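Light, Floor and Storage in the Main Room at Clisholm
Interior Planning, second-year project report
Group 4, Dildale campus
6 min read

1. Background

The main room at Clisholm is used by several groups for practical work. Our brief was to study one shared room in Rovudstead and suggest changes that could be made without building work. There were three of us in the group, and Tamás Katona was our supervisor. We made our visits in May and worked on three questions: how evenly the room is lit, how the polished floor behaves under that light, and whether the area below the stairs is a good place for storage.
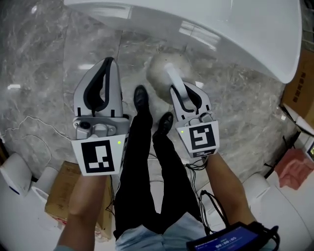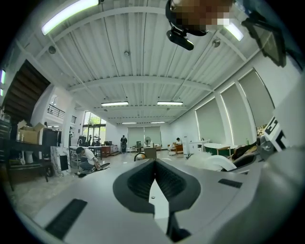 Figure 1. The marble floor (first picture); the staircase, shelving and ceiling lights (second picture).

2. The room

The room is tall and mostly white. The ceiling is corrugated metal with white steel beams across it, and the light comes mainly from fluorescent fixtures fixed up at that level. A dark wooden staircase goes up along one side to a mezzanine with a black metal railing. The floor is gray marble with white veins, polished enough to show reflections.

Work is done at tables and also on the floor. We had not planned for this. Our first drawing only had sitting and standing positions on it, and after the first visit we added a third, crouching or kneeling, with the eye much closer to the marble.

3. Method

We drew a plan of the room and marked a grid on it. At each point we took a light reading at table height and another just above the floor, with a hand-held lux meter borrowed from the Kovács lab. Readings were taken in the afternoon and again in the evening with the same fixtures on. For the reflections we walked each line of the grid in both directions and marked on the plan where we could see a bright patch on the floor ahead of us.

For storage we kept a simple log. Every time someone put something on the shelves below the stairs or took something off, we wrote down the time and whether they had to move another item first. The log was kept from the far side of the room so that we were out of the way.

4. Results

4.1 Light

The highest table-height reading was 1,026 lux, close to one of the brighter tubes. The lowest was 175 lux, below the lower part of the stairs. The middle of the room was fairly steady in the evening and less so in the afternoon. Near the white tables the readings were good, and people we spoke to there had no complaints.

At floor level the average was 387 lux. This is enough for most tasks, but it hides some uneven spots. A person crouching with their back to the nearest fixture puts their own shadow over the work. We tried this ourselves with a page of small print and had to turn around to read it comfortably.

4.2 Floor

The reflections were pale and soft in most places. They moved as we walked, as you would expect, and the strongest ones were in line with the long tubes. The white veins in the marble caused more trouble than the reflections did. A white screw or a short piece of white tape dropped on a vein is hard to find again. We tested this with washers and paper tabs in white, gray and black. The black ones were found quickly, the white ones slowly, and the gray ones depended on the person looking.

Black shoes and dark trousers stand out clearly against the stone, so we have no concern about people being hard to see on it.

4.3 Storage

The black shelving unit below the stairs holds open cardboard boxes and assorted white items. Open boxes make it quick to reach in, and most visits in our log were short. The difficulty comes with the boxes at the back. They are in the darkest part of the room, and to see inside one a person usually had to pull it forward, which meant moving another box first. White items on the shelves were easier to pick out than anything inside a box.

5. Suggestions

– Fit a battery strip light to the underside of the stairs, facing the shelves.
– Label the boxes on the front, in large dark letters.
– Put a plain dark mat down where people work on the floor. It would cover the veins and cut the reflection.
– Keep small white parts in a tray when working at floor level.

The mat needs a flat edge and a backing that will not slide on marble. We looked at two kinds and prefer the heavier one, although it is harder to roll up.

6. Limits of the work

We only had one meter, so table and floor readings were taken a few minutes apart. The afternoon readings changed with the weather, and the evening set is the more reliable of the two. We did not measure the mezzanine. The storage log covers only the hours when one of us was there, and it was missed once when two of us had an exam.

The grid plan and the full table of readings are in the appendix.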